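Taking a group to a robotics open day: what should we expect?
Asked by Palesa Lekota in Visits and Days Out

Hi all! I help run an after-school club and we have been offered places at the open day at Sodirel, the robotics workshop out past Tranesstead. The program says "household handling, try it yourself" and not a lot more. We would have 10 kids, ages nine to thirteen, plus two grownups.

Has anyone been to one of these? I would love to know how long they can keep kids interested, whether children really get to touch things, and whether there is anything I should do with them beforehand. A couple of ours get bored quickly if somebody stands and talks at them. Also, is there anywhere to eat?

Thanks so much, I'm a bit excited about it myself!

2 answers

Blagoje Zupan
Posted Jul 3, 2019

Oh, do go! I went in February with my two nieces and we ended up staying nearly until they locked the doors. I had planned on an hour.

It starts in the big hall with a short welcome talk. It is ten minutes, maybe fifteen if people ask things, and you can stand at the back with the fidgety ones. After that you are free to wander. The big arm on the left as you come in is called Stan and it stacks blocks. Everybody crowds around Stan first, so I would skip it and come back later when the line has died down.

The part my nieces loved was the laundry floor. You get a gripper you hold in your own hand, the same kind of fingers a robot would have, and you try to pick up clothes with it. That's the whole thing, and it is so much harder than you would think! With your fingers you pinch a bit of cloth and don't give it a thought. With two stiff blocks you have to decide where to grab, how far to open, how low to go, and then the cloth folds up in some way you didn't expect and you have to start over.

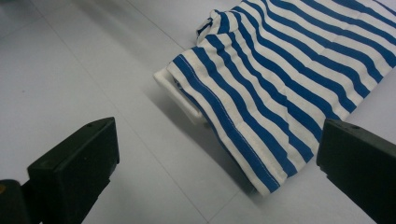

My older niece worked out that going for a raised fold is a lot easier than going for a flat bit, and she was so proud when the woman running the table told her the programmers had spent weeks getting the software to look for the same thing. The younger one just liked opening and closing it. Both fine!

The staff said a person doing the job by hand shows the computer what a good grab looks like, and they save those tries and train on them. There was a board on the wall with the running total, and it was at 2,135 when we left. The kids cheered when it went up. I think that was the moment it clicked for them that a robot has to see the same chore over and over, one shirt at a time, before it gets any good.

A few practical things:

Wear shoes you don't mind taking off, they ask you to for some of the floor activities.

The tool is heavier than it looks. Smaller kids want two hands or an adult holding the back end.

Bring lunch. There is a coffee cart but it had run out of everything except raisin buns by noon. There are picnic tables behind the parking lot.

Ask for Aldana Palma if she is there. She did the demo where the robot has a go at the same pile right after a visitor, and she lets the kids guess where it will grab. It missed twice and she was completely cheerful about it and explained why. I learned more from the misses than from the times it got it right.

As for getting ready, we did one thing at home that I would recommend. Get a pair of kitchen tongs and a T-shirt, drop the shirt on the floor and have them try to put it in a basket without using their hands. Then try with a sock, then a towel. Mine arrived full of opinions about it!

Milovan Pavlović

Parking is 390 yards from the door and the path is gravel. Fine for most people, not so good with a stroller. I was told they have about 800 visitors over the day so mornings are better. Didn't do the laundry thing myself, I was there for the welding.

Comments

Palesa Lekota: This is wonderful, thank you both! Tongs and T-shirts it is, we'll do it at our next meeting. Blagoje, did you have to book a time for the laundry floor or do you just turn up?

Blagoje Zupan: You put your name on a clipboard when you get there. With ten of them I'd email ahead. They took a school group as one block while we were waiting and it looked like each kid got a decent turn.

Pascual Pereyra: If yours are at the older end, see if the Kondosura room is open too. It's upstairs, you sit at a screen and sort saved tries into good grabs and bad grabs. Sounds dull, but my son did it for forty minutes and argued with me about half of them. Not every open day has it.

Palesa Lekota: He sounds like two of mine. I've emailed to ask about both and will post here when I hear back.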